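Robot demo at an open day — what should we ask for?

Posted by Anathi Mabuza, September 25, 2018

Our community centre is holding an open day in March and a local firm, Wesanora, has offered to bring a pair of robot arms that handle cloth. We have one side room and expect over 88 visitors. Has anyone hosted this sort of thing? I'd like to know how much space it takes and whether children can stand close.

Remo Stöckli
We had one at our library. Ask for the table size early and check the sockets. We put it by the door, and that was a mistake — there was a queue into the car park by eleven.

Heidrun Rainer
I went to the Fenda open day in the spring and stood at their cloth table for a good while. The two arms are fixed to one metal rail along the edge of the table, so they come as one unit and you can't spread them out to suit the room.

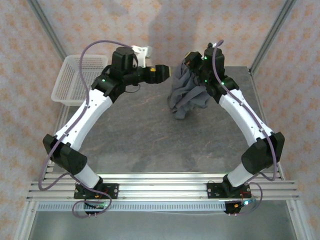

The right arm holding the cloth, with the basket at the back left.

They let in groups of 4, with a talk first and then the demonstration. Children were kept behind a rope. I would ask for the same, and for a member of their staff to stay at the table all day. Get the delivery charge in writing as well. We were quoted 485 for a similar visit at our school and the bill came to 950 once the van and a second person were added.

Bring your own chairs. Theirs were stools.

Xiaoyan Jia
Following this, we're thinking of doing one too. Is the talk suitable for under tens?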